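Minutes of the January meeting, Kivi Learning Centre -- Resources and Rooms Group

The meeting opened at 2 p.m. with Rawiri McKinnon in the chair. The minutes of the previous meeting were accepted as a correct record, subject to one change: under item 4, "shelves" should read "shelf brackets".

**1. Matters arising**

The replacement blinds from Folero have been delivered and will be fitted before the start of term. The chair reported that the invoice was for £314, as quoted, and it was passed for payment.

The question of the side door was carried over. Nukance have been asked for a second price, to include a new closer and a kick plate.

**2. Play fruit and baskets**

The group considered whether the play fruit should continue to be kept in open baskets on the tables or be moved to the lidded boxes supplied by Clurkell. The chair had circulated a short paper with the agenda. It was noted that the lidded boxes stack well but that the contents cannot be seen without opening them, and that younger visitors tend to leave them alone for that reason.

The blue basket was discussed at some length. Members were content with its size and with the open grid sides. It was felt that the banana is awkward to store with the round pieces and is more likely than the rest to be left out on the table.

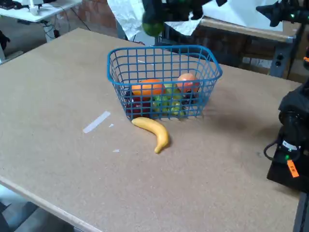
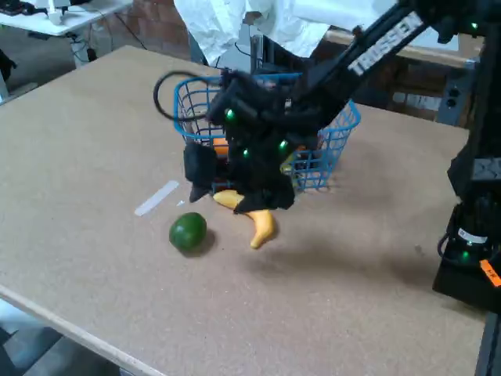

Fruit on the table and in the blue basket.
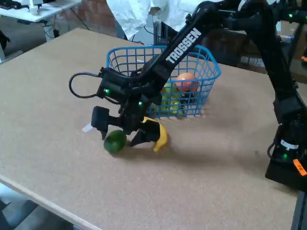
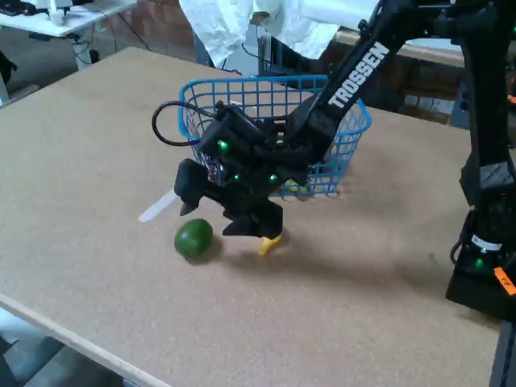 It was AGREED:

- that open baskets be kept for the play fruit, and the lidded boxes used for the building blocks and the threading beads;
- that all fruit be returned to its basket when a table is cleared, the banana to be laid on top;
- that pieces which are split or have lost their colour be withdrawn and entered in the stock book;
- that old tape be lifted from the table tops at the end of each session, together with any scraps of paper.

A proposal to label each basket with a list of its contents was not taken up. The chair observed that the lists made for the dressing-up rails had gone out of date within a month -- and that two of them were still on display.

**3. Table tops**

The group discussed whether the bare board tops should be sealed. In favour, it was said that a sealed top would be easier to wipe and that tape would come away more cleanly. Against, it was said that a glossy finish would show every mark and that the smaller items would slide. The chair will obtain a sample of matt varnish and try it on an offcut. The matter will come back to the next meeting.

Members asked that the front edges be checked for splinters in the meantime. Action: R. McKinnon.

**4. Budget**

A sum of £1000 remains in the furnishings line for the year. The group was minded to hold this until the price for the side door is known. A request for a second book trolley was deferred on the same grounds.

**5. Any other business**

The key to the lower store has been found and returned to the office. Those borrowing it are asked to sign the sheet.

The wall clock in the main room is running slow and will be given a new battery.

The meeting closed at 3.40 p.m. The next meeting will be held at the same time in the upstairs room, the main room being in use.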